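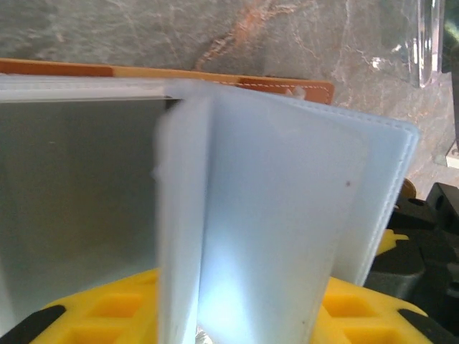 Recording two-arm demonstrations on a tabletop rig

A task that needs both arms is harder to record well than a pick and place. One gripper has to hold while the other works, and the model will copy any hesitation between them. These are the steps we follow at Skerenier for small stationery and wallet items on the Duda rig. They assume you have already paired the leader arms and can move both followers without errors.

1. Write the task as one sentence

Keep it short and name the object: "Open the card holder with both grippers." The same sentence goes into every episode of the task, spelled the same way. If you want a second task, start a second set. Mixed wording was the main fault in our March recordings and it took longer to clean up than to record.

2. Check the wrist views first

Thin plastic is difficult. Clear and frosted pages pick up glare, and a page edge blurs when it moves quickly. Open the wrist feed at full size, hold the item where you expect to work on it, and turn the lights down if the page surface goes white. Slow your hands as well. A page opened slowly gives the model more usable views than the same page flicked open.

Leave exposure on manual once it looks right. Automatic exposure will shift each time a gripper passes in front of the lens.

3. Set the table

Put the object where both arms can reach it without stretching. Add a few things the arms should ignore, such as a pen holder or a small block, and keep them clear of the elbows. Move them between episodes, but not during one.

On our rig the arms share a front rail and reach inwards, so the middle of the table is the only place where both grippers work comfortably. Keep the start position within a hand's width of it.
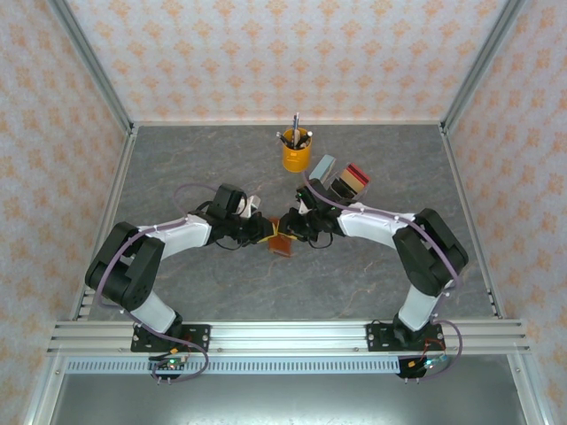
4. Record in blocks

We record 44 episodes to a block, then stop and rest. Begin each episode with both arms at home and end it there too. If you drop the object, carry on and recover it — a clean recovery is worth keeping. If a cable snags or an arm faults, discard the episode.

5. Review and trim

Play each block back at 4 times speed with all views side by side. Cut still time at the start and end, and mark failures as failures. Of 2,276 episodes recorded for the Dalport set, 1,371 were kept. Copy the kept ones to Brarkalano before you clear the local disk.

Last updated 24 Apr 2026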